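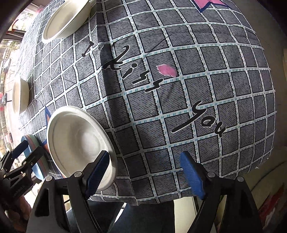
*"I Kiss You" on a gray checked tablecloth.*

Duvcombe Athletic have played at the same ground since it was a hayfield, and the slope toward the north goal is still there. Visiting teams complain about it every year. The home side has learned to live with it, and in the second half they like to be kicking downhill.

This season there is more to talk about than the slope. Duvcombe won promotion in the spring and now play two divisions above where they were when the old grandstand was closed. They have lost only once at home, to Lostik, and sit in the top half of the table. Average crowds are around 300, which is small for the league but the best the club has drawn in a long time.

Much of that comes down to defending. The team went 11 league matches without giving up a goal from open play, a run that ended at Wikavero in September on a deflected shot late in the first half. The back line has barely changed in that time. All of the starters have day jobs, and the squad trains on two weeknights under lights that take ten minutes to warm up.

Scoring has been harder. The club let its top forward go over the summer when a bigger side offered full-time wages, and the money has gone into the field drainage. The coaching staff has tried three different players up front. The current choice is a converted winger, quick and left-footed, who has trouble staying onside. He was flagged five times in the Wikavero match and still set up the equalizer.

The match on Sunday, October 16, 2022 showed both sides of the team. Yousafzai Rovers came to defend and did it well for an hour. Duvcombe had most of the ball, took a lot of corners and did little with them. The goal came from a throw-in – a long one, flicked on at the near post and pushed over the line by a center back. After that the visitors had to come out, and Duvcombe nearly scored twice more on the break.

The supporters travel too. For the away match at Lostik, a round trip of 138 miles, they filled two buses and stood behind the goal in the rain. The return game had been the one home defeat, so the 0–0 draw was taken as a good result.

The next month will be harder. Duvcombe play three of the top four, two of them away, and the first-choice goalkeeper has a broken finger. His backup is 19 and has started one cup tie. He will be in goal on Saturday, kicking uphill first if the coin toss goes the way the club wants.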